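From the Guesthouse Kitchen: Our Winter Visitation, More or Less as It Happened

Well, he has come and gone, and I still have four spare pillows on top of my wardrobe.

For those who missed the notice in the last newsletter, our provincial, Father Nazareno Villa, made his visitation to the Rillunden community in July. It's the first proper one we've had since the roof was replaced, and Sister Anne asked me to write it up for the newsletter because I was the one driving the car. I did point out that the driver sees mostly road and the inside of car parks. She said that would do nicely.

I collected him from the airport a bit after six in the morning. He'd been travelling for the better part of two days and got off the plane with one small bag and a cold. Brother Rasmus Petrauskas came along as his secretary (he's been doing the job since last spring) and he had the large bags, four of them, mostly paper. If you've never been through a visitation, the paper is a big part of it. There are the house accounts, the Mass book, the chronicle, the property file and the list of who is buried where, and all of it gets looked at and signed. Our chronicle had a gap of nearly eight months in it and I'd been dreading that page. Father Nazareno turned it over, looked at me over his glasses, and asked if nothing had happened at Rillunden between one August and the following Easter. I said quite a lot had. He said to write some of it down, then, and initialled the bottom. So if anyone remembers anything from that stretch, please tell me! I have the burst pipe and Father Clem's jubilee and that's the lot.

The first full day was given over to private interviews. Every member of the community gets a turn, in order of profession, and they're supposed to be half an hour each. Father Clem's went for an hour and fifty minutes. We could hear laughing from the corridor. Everyone after him ran late, and lunch became a thing you had standing up on your way past the kitchen, and by the time it was my turn it was dark and the poor man had no voice left. I won't say what we talked about, obviously, but I came out feeling lighter than I went in. He listens with his whole face. He also remembered my mother's name from a letter I wrote him three years ago.

The next morning we drove out to Costley. It's 107 kilometres each way from our gate, and a good third of that is gravel if you go by the river, and I went by the river because Brother Rasmus had never seen a wedge-tailed eagle. We didn't see a wedge-tailed eagle. We saw a great many sheep, and a fellow with a caravan bogged to the axles, and we stopped and pushed. I'd like it recorded that the provincial pushed as hard as anyone and that his good shoes will never recover.

St Brendan's at Costley turned 100 this year and the people there had held off the celebration until he could come. I don't think any of us had understood what they were planning. The town sign gives the population as 421, and I'd say most of them were either in the church or standing outside it under the peppercorn trees, plus all the families who'd moved away and driven back for it. The Anglicans came. The football club came in their jumpers. A choir had been got together out of the two primary schools and they sang the Salve Regina in Latin, learned by ear off a recording, with a few vowels I hadn't come across before. Father Nazareno preached for nine minutes, in English, without notes. He talked about the people who carted the stone for the church before there was a road, and how most of their names aren't written anywhere, and he asked us to sit quietly a moment for them. You could hear the magpies. Then a baby let fly and we all got on with the Creed.

Afterwards there was the blessing of the new bell rope (the old one had gone in the January heat, with Des Hanley on the end of it, and he's fine) and then lunch in the hall. Country lunches haven't changed. I was handed three plates by three different women, each of whom watched me start on hers.

We got home well after nine at night. I'd been asked to have the community together for Compline with the provincial, and they'd waited up, bless them, in the cold chapel with rugs over their knees. Brother Rasmus led it. He has a beautiful low voice and he sang the Nunc Dimittis in Lithuanian at the end, just by himself, and old Father Mets, who hardly speaks these days and whose own people came from further up the same coast, leaned forward in his chair the whole way through. I'd put that ahead of anything else in the week.

The third day was the meeting about Plenura. Most of you know the bones of this already. Plenura is the retreat program the province wants each house to run from next year, with weekends for young adults, a longer silent retreat in Lent, and something for people who've been through a loss and don't quite know where to put themselves. I was a bit of a sceptic going in, and I said so. We have eleven bedrooms, one of which has a door that only opens from the outside. We have a hot water system with opinions. And the average age of the community is not one I'm going to print.

Father Nazareno let all that go by, and then he asked who already comes. So we went around the table. The Thursday prayer group, the men from the shelter who do the garden, the nurses who use the side chapel when they come off night shift, the two book clubs, the lady who turns up every month or so and sits by the pond and has never told us her name. It went on for a fair while. Sister Anne keeps the guest register and she'd done the sum beforehand, the clever thing, and had been waiting for her moment. Roughly 600 people through the door in the past year, not counting Sunday Mass. I had no idea. I do the sheets and I had no idea!

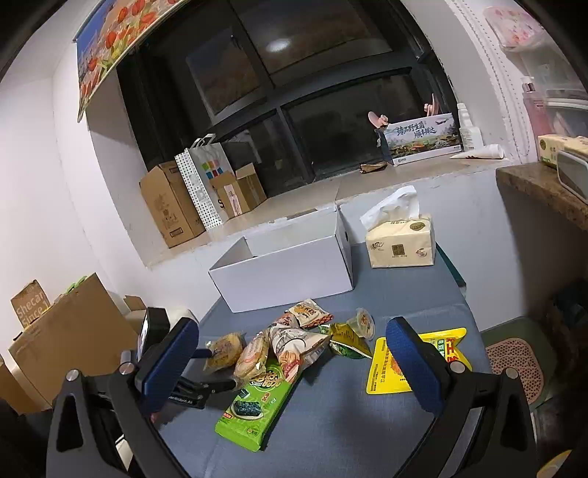

So the plan, as it stands, is that we'll start small. There'll be one young adults' weekend in the spring and one day retreat in Advent, and then we'll all sit down and be frank about whether we're still upright. Father Clem is going to give the talks for the first one and has promised to keep them to twenty minutes, and I'll be sitting at the back with the kitchen timer. Brother Rasmus is sending over the booklets the other houses have used. If any of you have a gift for music, or know how to talk to a hot water system, please ring the house. We'd also be glad of single-bed doonas in decent nick, as ours are older than some of the people we're hoping will sleep under them.

The last morning was the closing Mass and the reading of the report. This is the part where everybody sits up very straight. I'd been through one years ago, in another house and under another provincial, that read like a building inspection. Father Nazareno's was a page and a half. He thanked us for the welcome, he asked us to pray the Office together in the evenings even when there are only three of us about (fair cop), he asked for the property file to be moved out of the laundry, and he said the house had a habit of leaving the front light on and he hoped we'd keep it up. I think he meant the actual light. I've asked Sister Anne and she thinks he meant both.

There were a couple of things left undone. We ran out of time for the cemetery, so the blessing of the new headstones will have to wait, and I'm sorry for the families who'd been hoping to be there. Father Clem will do it in November instead, after the ten o'clock Mass on the Sunday nearest All Souls, with morning tea to follow in the old refectory. And the visit to the school fell through when half the Year Fives came down with something. They'd made a banner. We've hung it in the guesthouse hallway, where it covers the patch of damp very well, and I've written to tell them so, though I left out the damp.

I drove them back to the airport in fog so thick I had my nose on the windscreen. Brother Rasmus had three bags of paper instead of four, and a jar of Des Hanley's quince jelly rolled up in his spare habit. Father Nazareno slept the whole way with his scarf over his eyes and woke up as I pulled in at the kerb, and asked if we'd passed any eagles.

He goes on to two more houses before he's home again. Please keep them both in your prayers, and his cold too, which he has very generously left with most of us.

The next newsletter will have the dates for the spring weekend and the new Mass roster. Rosters back to me by the end of the month, please, and if you borrowed the big urn after the Costley trip, I'd love to see it again.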